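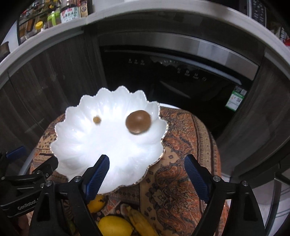
Two hand-held grippers at the fruit bowl in a home kitchen.

Indira Thevar spends most of her working hours in other people's kitchens. She runs home collection for Dakmont, which gathers examples of everyday handling for a learning system called Lillau. When we spoke in September she had 18 kitchens on her list and had finished 612 recordings of the fruit task.

The task sounds small: take the fruit from the table and put it in the bowl. "A banana and something round ask for two different grips," Thevar said. "You change your angle before you even think about it, and that change is what we want on record."

The people doing the work hold a gripper in each hand and close the fingers themselves. I asked if it takes long to learn. "Most people need a morning," she said. "At first they squeeze too hard, or they rush. I tell them to move the way they would if they were talking to someone at the same time."

Patterned tablecloths come up often in her notes, and she leaves them on. So do shiny bowls and glossy oven doors. "We did a lot of plain tables early on, and the system got good at plain tables," she said. "Then Tumelo tried it in his mother's house and it missed the plate completely."

Tumelo Matlala checks the recordings after they come in. He throws out roughly one in ten, mainly for long pauses or a hand that wanders off the task. Dropped fruit stays in if the person picks it up again - Matlala wants those kept and labeled separately.

Thevar's goal for the fruit task is 1000 recordings. After that the same homes will be asked about putting away dishes, which she expects to go more slowly. "Cups are fine," she said. "I'm less sure about lids."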